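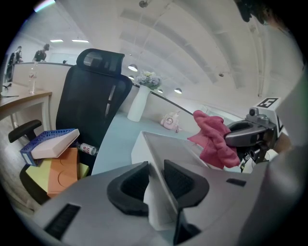

Public libraries in the Kotcombe district are once again being asked to justify their opening hours, and the case for cutting them rests on a narrow idea of use. Visits are recorded at the door, loans are recorded at the desk, and whatever falls outside those two figures is treated as though it did not occur. Much of what a branch provides is as plain as a crumpled cloth, pink-red or any other color, and as easily left out of an annual report: a warm chair, a working printer, a member of staff who will read through a housing form.

The Pestbridge branch now closes at 2 in the afternoon. Residents who work a standard shift cannot reach it, and the fall in visits that followed has been cited as evidence of low demand. Jianhua Qin, in a submission to the district, described this as measuring thirst after shutting off the tap. The comparison is fair.

Grerkwood took a different course and kept its doors open until 8 in the evening, at a cost of 60 dollars a night in additional wages. The district should extend the same hours to Pestbridge for one full year, publish the results, and defer any decision on closure until residents have had the opportunity to read them.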